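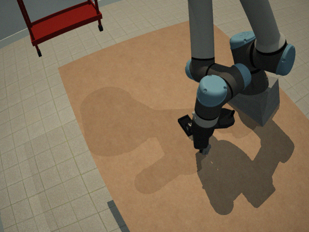

3. SIMULATION SETUP AND TASK

Figure 1. Simulated workcell, gripper lowered to just above the mat. The black tray is to the left of the gripper. Red cart in the background is not part of the task.

All student runs were done in simulation first. The course (second-year automation, Gratdale campus) has one physical arm and too many teams, so each team got the same rendered workcell and the same starting code, written by Harpreet Vachon and cleaned up by Thu La over the break. Version used here is the one frozen on Monday, January 20, 2025. Later versions change the lighting and should not be compared with our numbers.

The arm stands on a fixed pedestal over an orange-brown mat on a tiled floor (Fig. 1). Mat edges are straight and contrast well with the tiles, which the teams used for a rough check of the camera pose. Task: go down to the tray, close on one small part, lift, carry it to a drop point, release. Teams could plan the path any way they liked -- scripted waypoints, a planner, learned policy. Most went with waypoints. Joint limits and gripper force were locked.

3.1 Shadows

We left shadows on. This was argued over a good deal. The arm throws large overlapping shadows on the mat, one group broad and light brown, the other darker and greyer, and simple color thresholding does badly on both. Wayne McKinnon wanted them off for the first week. In the end they stayed on for everyone, partly to keep the runs comparable and partly becuase the lab has windows.

Two teams segmented the mat by color and got the dark shadow back as an object. One of them fixed it by masking with the known arm pose. The other switched to depth. Both fixes are in the Tsikata repository, see the branch notes.

3.2 Runs and logging

Total of 1305 logged attempts over 23 sessions. Six teams. Each attempt has joint angles, gripper state, the rendered view and a result code. Result codes were set automaticaly and then checked by Lucie Carrier, who relabeled up to 2 percent of them, mostly drops that happened after the lift was already counted. Attempts stopped by hand are kept in the log but left out of Section 4.

Camera position was the same for all teams. From this angle the gripper body partly covers the lower end of the tray, so a part lying there can be missed in the image. Teams were told this at the start. Some added a look pose with the arm pulled back before descending -- slower, but it made the first detection easier to debug.

3.3 Known problems

Contact between fingers and mat is stiff. If the descent overshoots even slightly the solver pushes back and the wrist jitters. Lise Després added a soft stop above the mat in the June rewrite, not used here. Reset between attempts does not clear the gripper state, teams had to do it themselves and one did not for its first session. Those attempts are marked in the log.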